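Chapter 4
Picking Things Up: Reach, Grip and Patience

When I started the after-school robotics club, I figured the hard part would be the code. My students figured the same. Then we spent all of November trying to get one arm to pick up one slipper, and I threw out my lesson plan and wrote this chapter instead.

You'll be working with household objects from here on. Blocks are great for Chapters 1 through 3 (they hold still, they have flat sides, they forgive you!), but a slipper is soft, it's hollow, and it looks different from every angle. My student Rawan Akl logged 90 tries in her notebook before she was happy with her approach path, and her notes on the misses are the best thing our club has ever produced. I'll quote from them a lot.

Before the first exercise, get your team to agree on three words. The reach is the whole trip the arm makes to the object. The pre-grasp is the spot where the gripper waits, lined up, before it closes. The grasp is the closing itself. Most teams rush the middle one – mine sure did.

A shelf makes all of this harder. There's a board at the back, a post at each side and often another slipper right next to the one you want, so the forearm needs somewhere to go as well as the fingers. Look at where the gripper is, over the middle grey slipper on the upper shelf, and then trace the arm back down and see what it passes in front of.
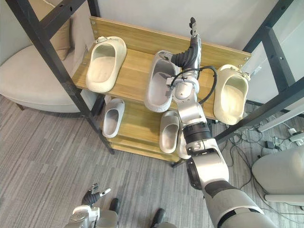 4.1 Planning the Reach

Grab your notebook and draw your shelf from the side, then from the front. Mark the pre-grasp spot with an X. Now draw the elbow too – everybody forgets the elbow – and check whether it bumps anything on the way in.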